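Hoses, wrenches and the little box: a chat with Till Petersen

Last updated: February

Till Petersen has been fixing hoses for the Trolen workshop in Brestwood for 13 years. Extraction hoses mostly, some drain, some he won't put a name to. "If it's black and bendy it comes to me," he says. Tea on the go, phone ringing, so we kept it quick.

First question - what does he want on the bench before starting? "Very little. Hose, the spanner I need, box for the small bits. People lay out 40 tools and then lean on them." He likes a speckled top, beige or tan. Worn at the front edge is fine. "Thats where the work happens."

The hose he talks about most is the corrugated sort. It has a mind of its own, never lies straight. Let it loop, he says, don't fight it. Look at the end first, before anything else gets undone. An orange cap is easy to spot when you're in a rush, and he wishes every supplier used them. Mthembu did for a while. Then stopped. 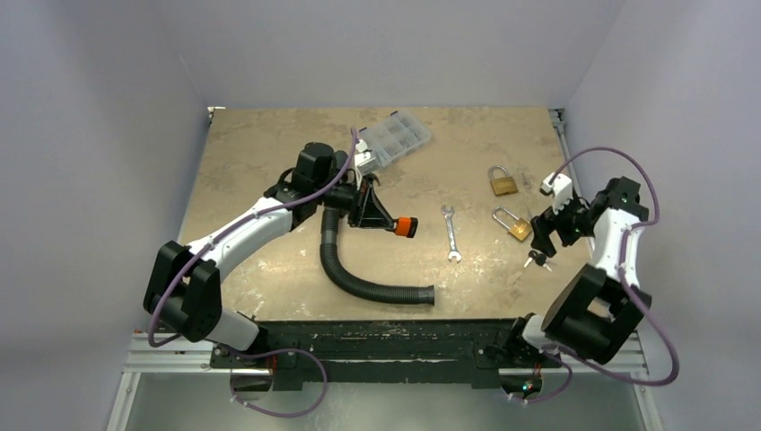

On small parts

Here he gets stricter. Clear organizer box, lid on, kept up at the back of the bench. "You can see through it. So you don't open six to find one washer." He bought his from Jerkodow, in a job lot with 220 clips he is still getting through. Labels? No. They peel off.

What about parts that are out on the bench? Fine, he says, as long as they stay together. Anything black on a dark bench is gone for the afternoon, which is the other reason for a pale top. Something orange next to the black bits helps the eye too.
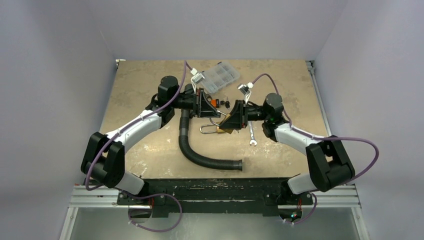 And he means it about the spanner. Open-ended, right size, wiped and put back. Adjustable ones he calls "a last resort" and he has rounded off enough nuts to know. Does he ever throw a hose out? "Course. Split in the ribs, its finished. Tape is for parcels." A tired cuff is different, he'll cut back and refit if there's length to spare.

Last thing, storage. Big loose coils, no cable ties, nothing heavy on top. He once had 1000 metres of the stuff delivered on one pallet, squashed flat at the bottom. Sent the lot back - "and they sent it again". Phone went. He took it outside.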